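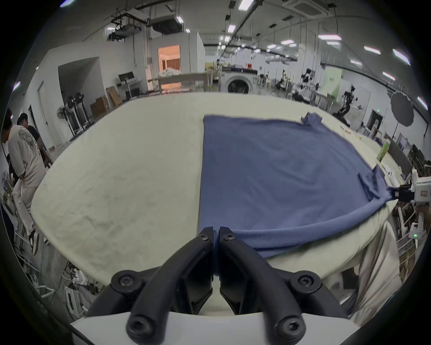 Blue cloth on the covered table.

Durnora Residents' Board > Shared Services > Laundry room charges

Posted by Pulow_Secretary, April 10, 2021
Members are advised that the charge for use of the shared laundry room will rise from 40 to 80 pence per wash. The meter readings taken in December showed that the present charge does not meet the cost of hot water. Written comments may be left in this thread.

Reply from Todance
I wish to record an objection. The charge has doubled without a vote, and households with small children will bear most of it. A rise of 10 pence would have been accepted without complaint.

Reply from stairwell_b
I support the increase. The machines are old and the repair fund stands at 3000 pounds, all of it already promised to the roof. I would ask, however, that cold washes remain at the present rate.

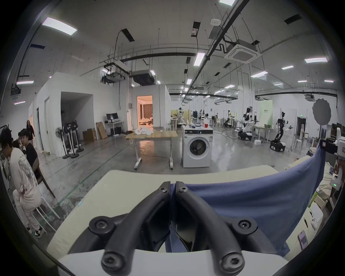

Reply from Klinhom
The previous speaker is mistaken about the roof. It is paid for from the ground rent, and the accounts say so plainly. The repair fund could meet the cost of the hot water until next winter.

Reply from stairwell_b
I have read the accounts again and accept the correction as to the roof. My view on the charge is unchanged — a fund for repairs should be spent on repairs.

Reply from Pulow_Secretary
The request concerning cold washes will be put to the next meeting. Members are also reminded to remove their clothes promptly when a wash has finished.
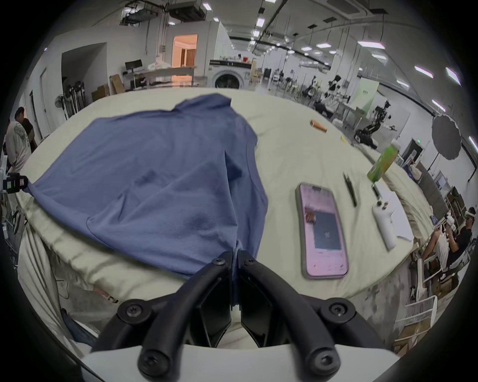
T-shirt and phone on the table.

Reply from Todance
May we then take it that the new charge will not apply before that meeting? The notice gives no starting date.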